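Cooking for Sale at Home: the Drarik Project
21 August 2022
By the Drarik project group

1. Background

Drarik is the name our group gave to its second-year project for the Food and Small Business module. The task was to work with a food business that trades from a domestic kitchen, look at how it prices and delivers its meals, and suggest changes the owner could make without taking on staff or premises.

We worked with Pasaribu, a home kitchen on the east side of Zenumwood. It sells North Sumatran meals on Fridays and Saturdays. Customers order by text message before Wednesday evening and either collect from the house or have the food brought to them. The owner had been trading for a little over a year when we started and had kept a notebook of every order, which made the project much easier than it could have been. A second business, the Seno deli on Mill Row, had asked whether it could stock some of the meals in its chiller. The owner had not replied because it was not clear what price to offer.

The question we agreed with the owner was: what does a portion really cost to make, and is the deli worth supplying?

2. What we did

We used the notebook and the shopping receipts for June. In that month the kitchen sold 284 portions. We typed every order into a spreadsheet with the dish, the day, the price charged and whether it was collected or delivered. Receipts were matched to dishes where we could. Things like oil, salt and washing-up liquid could not be matched to a dish, so they were shared out equally across all portions.

We also weighed ingredients. The owner cooks by eye, and the first recipe sheets we were given said things like "enough coconut milk". Two of us stood in the kitchen on cooking days with a set of digital scales and wrote down what went into each pan. The owner found this annoying to begin with and we had to agree a rule that nobody would ask a question while onions were frying.

After that we timed the work. Each job was put under one of these headings: shopping, preparation, cooking, packing, delivery, cleaning, messages. The last one was added after the first weekend, when we saw how much of Thursday went on replying to customers.

Finally we ran a short survey. The owner sent it to regular customers and 19 of them filled it in.

3. The menu

There were 3 dishes on the menu throughout the project: chicken in a yellow spice paste, beef rendang, and a vegetable and tofu curry. All were sold with rice and a small tub of sambal. The chicken was the best seller by a wide margin. Rendang came second and the vegetable curry last, although it was the only dish some households ordered.

All of the dishes were the same price. The owner's reasoning was that one price is easy to remember and easy to add up in a text message. This is true, and several customers said in the survey that they liked it. The problem is that the dishes do not cost the same to make.

4. Findings on cost

Beef was the largest single item on the receipts. Rendang also loses a lot of weight while it cooks, so a pan that looks generous at the start fills fewer tubs than expected at the end. The owner knew this from experience but had been working out the cost from the raw weight. When we used the cooked weight, rendang was left with a very thin margin, and on one Saturday when beef had been bought at the corner shop and not the wholesaler it was sold at a loss.

The chicken did well. Thighs are cheap, the paste can be made on a Thursday, and nothing much is thrown away. The vegetable curry had the lowest ingredient cost but took longer to prepare than we expected, mainly because the tofu is pressed and fried in small batches. If the owner's time is counted as free, the vegetable curry looks like the most profitable dish. If time is paid even at a modest rate, the chicken moves ahead of it.

Rice was a surprise. It costs very little, but it was the thing most often left over. The owner cooks an extra pot in case of late orders, and late orders were not common. Leftover rice cannot be kept and sold, for food safety reasons, so it was either eaten by the family or put in the food waste.

Gas and electricity were hard to deal with. The house has one meter, and the oven and hob are used for family meals as well. We took meter readings before and after cooking on two Saturdays and used the average. We do not think this is very accurate and the figure should be checked in winter.

5. Findings on time

Cooking took less time than we thought it would, and everything around it took more. Packing was slow because the lids did not fit well when the rims were greasy, so every tub was wiped twice. Delivery was slow because customers had been allowed to choose their own time. On one Friday evening the same street was visited at the start and at the end of the round.

Messages took up most of Thursday evening. Many of these were the same few questions: what is on this week, how hot is the sambal, can I pay on the doorstep. A fixed weekly message with the answers in it was tried in the last part of the project. The owner said Thursday was quieter afterwards, but we did not time it properly, so this is only an impression.

6. The survey

Most people who answered said they had first heard of the kitchen from a neighbour or someone at work. Taste and portion size were both rated highly. The most common complaint was that sauce had leaked in the bag. A few people asked for a milder sambal and a few asked for a hotter one.

We asked how customers would feel if rendang cost more than the other dishes. The majority said they would still order it, at least sometimes. People do not always do what they say in surveys, and the people who replied were regulars who like the food, so we would treat this with some care.

7. Supplying the deli

Seno wanted to buy meals at a trade price and sell them from the chiller with a label and a use-by date. We worked through this with the owner in two meetings. At the trade price mentioned by the deli, chicken and vegetable curry would make a small profit and rendang would not. There would be savings too: one drop-off in place of a delivery round, and no messages.

Against this, chilled meals have to be cooled quickly, labelled with allergens and stored apart from the family's food. The kitchen has one fridge. A second fridge, a label printer, a probe thermometer and a stock of sealed trays came to 650 pounds on the quotes we collected. The owner would also need to talk to the council before starting, as the present registration was made on the basis of selling hot food direct to customers.

Our view is that supplying the deli could work with the chicken only, one day a week, once the cost of the fridge has been put aside from normal sales. We would not borrow money to do it.

8. Packing and delivery

Leaks were the easiest problem to look into. We filled tubs with coloured water to the same level as a normal portion, put them in carrier bags and carried them round the block - then did the same with tubs stood upright in a box. The bags leaked more often. Tubs tip over in a bag as soon as it is put down on a car seat. A box with a flat bottom keeps them level, and folded card between the rows stops them sliding.

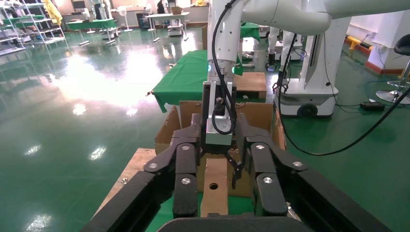 Open cardboard box on a wooden board, with a drilled block of wood inside.

Boxes take up more room in the house than bags, and this matters in a small kitchen. Flat-packed ones can be kept behind the hall door and made up on Friday morning. The owner has started asking regular customers to hand boxes back on the next delivery if they are clean and dry. Boxes with grease on them are recycled or thrown away and are not used again for food.

For the delivery round we suggested two fixed evening slots, one for each side of the railway. Customers pick a slot when they order. This was tried for the last two weekends of the project. One household stopped ordering because neither slot suited them, and the rest accepted it.

9. Recommendations

Rendang should be priced higher than the other dishes, or made every second week when beef can be bought in bulk from the wholesaler.

Rice should be cooked to the number of orders, with late orders offered the dish without rice at a lower price.

The weekly message and the delivery slots should be kept.

Chicken should be offered to Seno on a trial basis after the council has been contacted and the second fridge is in place.

The notebook should be copied into the spreadsheet every Sunday. We have left a blank version with the owner, with the cooked weights already filled in.

10. Problems with the project

One month is a short period. June had good weather and there were several family parties among the orders, which may have pushed up sales of the larger trays. We had no figures from an autumn or winter month entered in the same way, although the notebook pages exist and another group could use them.

We also started the timing too late. The first weekend was lost because we had not agreed what counted as preparation and what counted as cooking, and the two record sheets could not be put together. Those results were left out. The spreadsheet, the survey questions and the recipe sheets with weights are in the appendix folder held by the department. The owner has asked that the sambal recipe is not included.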